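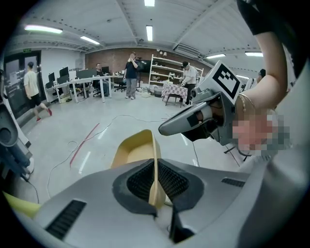 Round table, wooden trays, one big open room: how do I keep it from turning into a dumping ground?

Posted in Home & Shared Spaces by mugshelf_plelero

Hi all, long-time reader, first time asking anything. I've taken on the job of making our big downstairs room a bit nicer to be in. It's one large open space with a shiny light gray floor, a brick wall at the back with white shelving against it, and a long white desk down the left side where people sit at the monitors. I can't change any of that and I don't really want to. The bit I'm in charge of is the little tables.

There are two that cause all the trouble. One is small and has a red-and-white checkered tablecloth on it (I love that cloth, please don't tell me to get rid of it). The other one is round, in a kind of yellow-green that was apparently chosen by someone in a very good mood. I bought two tan wooden trays for the round one. They came from a shop called Lornholm, they have a nice raised rounded rim, and my plan was that anything small would live in a tray and the rest of the table would stay free for whoever sits down at it.

Well! It lasted three days. A tray is a rectangle and the table is a circle, so if I put both trays on it one of them always ends up way over at the far edge, and then everything else gets squeezed into the leftover bits around the sides. Somebody sits down, puts a glass wherever there's a gap, the tissues get shoved off toward the rim, and by four in the afternoon I'm back to moving things around again.

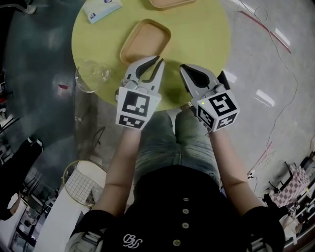

The glass is the part that makes me nervous. It's clear, it's right by people's elbows, and against that yellow you hardly notice it. I've tried asking people to keep drinks in the tray and they do it for a morning and then forget. I've also got a round wire basket with a gold rim that I bought to go under or next to the table, and I have no idea what it's supposed to be for now that it's there. It looks pretty, at least.

So, what I'd like to know:

Would you keep both trays on a round table, or is that just silly?

Where do you put a glass so it doesn't get knocked?

What goes in a wire basket that isn't going to look like garbage after a week?

And if anyone has ideas about the floor I'd take those too. There are white cables running across it and some red tape, and I'm forever stepping over something on my way from one table to the other. Thank you!!

3 replies

bukhari_corner_cafe

Oh, I have such strong feelings about trays on round tables. I ran a tiny lunch counter for seven years, all round tables, and I bought rectangular trays for every one of them before I'd thought it through. So hello from a fellow sufferer.

Take one tray off. I know, you paid for two and they match, but one tray in the middle of a round table looks like it's meant to be there, and two looks like you're in the middle of clearing up. Put the one tray dead center with the long side facing whichever seat gets used the most. People reach toward the middle without thinking about it, and they push things away from themselves toward the rim without thinking about it either — so the center is the only spot that holds up.

The second tray can go on your checkered table, if it fits. Leave a good border of cloth showing all the way round or you'll lose the pattern and you might as well have a plain one. If the cloth slides when you set a tray on it, a bit of that rubbery drawer liner underneath sorts it out. Cut it smaller than the tabletop so it doesn't peek out.

For the glass, I'd quit asking people and just change the glass. Get something short and wide with a heavy bottom, and get it in a color. Dark blue or dark green would show up beautifully on yellow. I used to have clear tumblers and I swept up a lot of clear tumblers. A coaster helps too, but only if it's inside the tray, on the right-hand side, because most folks are right-handed and they'll put a drink down on it without being told. (My left-handed regulars complained. You can't win them all.)

Tissues: get them out of the packet and into something with weight, or stick the packet in the tray with the opening up. A soft packet on a bare tabletop just wanders.

The basket I would use for cloths. Clean folded tea towels or dust cloths, rolled up so the ends show through the wire. It looks cheerful, and when there's a spill you've got something right there at knee level. Don't let it become the place for wrappers. Wire is terrible for that, you see every single crumb, and the little bits fall straight through.

floorplan_teken

I do a lot of furniture shuffling for a building a little like yours, so I'll go for the floor and leave the trays to the person above, who obviously knows more.

I'd sort out the walking routes before you buy anything else. Stand by the door in the middle of the afternoon and watch which way people go. Mine cut corners every time, right past the table, and a tabletop near a busy route collects things because it's the first flat surface anyone meets. If your round table is one of those, pull it in toward a quieter side and put something plain nearer the door to catch the keys and bags and whatnot.

Things I'd do, in this order:

1. Find out who the cables belong to before you touch them. Then ask if they can run along the wall side, and if they can't, get a low rubber cable cover, the kind with sloped edges. Skip the cheap flat ones, they curl up on a shiny floor and then you've got a new thing to trip on.

2. Leave the red tape alone until you've asked what it marks. I peeled up a line once that turned out to matter to somebody a great deal and I had to put it all back down on my knees with a tape measure.

3. Keep the foot of the stairs clear, and the space in front of the extinguisher, and the doorway. Little stools and side tables drift toward those spots and you have to keep pulling them back.

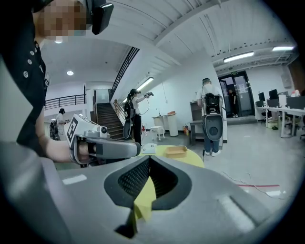 4. Give the loose small stuff one home off the tables. A lidded box on top of a cabinet against the wall does it for me. Pick a strong color so people remember it ("it's in the orange box" works a lot better than "it's in the cabinet").

5. Only then fuss with the round table. Felt pads on the legs if it gets dragged around, because glossy floors show every scuff and the scuffs are a pain to buff out.

I'd also say a side table in gray or white next to a bright one takes the pressure off it. People will put their bags on the boring one if it's closer.

sam_question_different_room

I have the same kind of tray, or close enough, and mine is getting pale rings on it. Did you oil yours? Mine said food-safe oil on the sticker, but I threw the sticker away.

Also I vote keep both trays. Stack them! One inside the other, if the rims let you, and then there's a spare when one needs a wipe.

mugshelf_plelero

You're all lovely, thank you. I moved one tray over to the checkered cloth this morning and it fits with a nice border left over, so that's staying. I haven't oiled either of them, I just wipe them with a damp cloth and dry them right away — no rings so far, but I've only had them since August. They won't stack, I tried, the rims are too chunky.

Going to look for short blue glasses next. And I've asked about the tape.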